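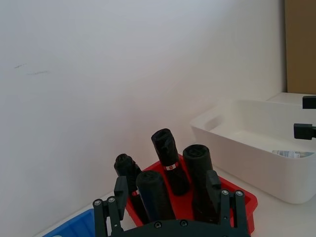 What counts as "put away" when you sort household supplies into open bins? For our purposes, an item is put away once it stands in the bin with its own kind, even if it leans a little.

Ollico Working Papers > Home Storage > Section 4

4.1 Why rolls get their own bin

I went back and forth on this one. Black rolls look a lot alike from across a room, so we gave them the red bin and kept everything else out of it — I wanted a color I could spot without thinking. Standing them upright was Lahcen Kamel's idea, and I fought it for most of May. He was right, though! Laid flat, they slid around and I kept grabbing the wrong one.

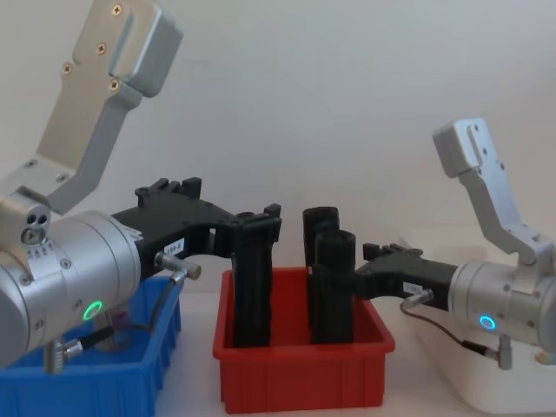

4.2 Three colors, three habits

Blue, red and white sit in a row (Figure 4), and I'd say the row matters as much as the colors do. In our Kusement home trials, 13 of the 24 households moved a bin within five days, and almost all of them moved it back. People seem to remember "the middle one" long before they remember "the red one."

Figure 4. Blue, red and white bins on the sorting table.

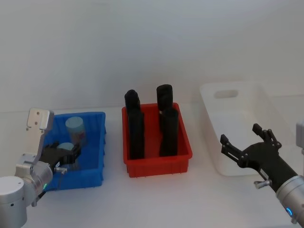 Abdelilah Alaoui wrote in the margin of my draft that tubs and canisters shouldn't share a rule with rolls at all, because a tub has a lid to lose and a roll doesn't. I've kept his note in mind ever since, and we now score lids separately.

The bin for odds and ends is still the weak spot. Bottles end up there, and so does anything small with a label

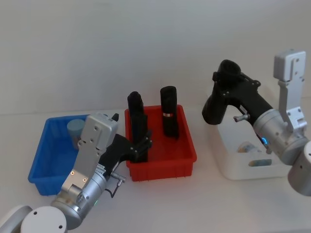 and once that starts, people stop reading the labels and just dig. I'd like to try a divider next.

3 shares | 5 comments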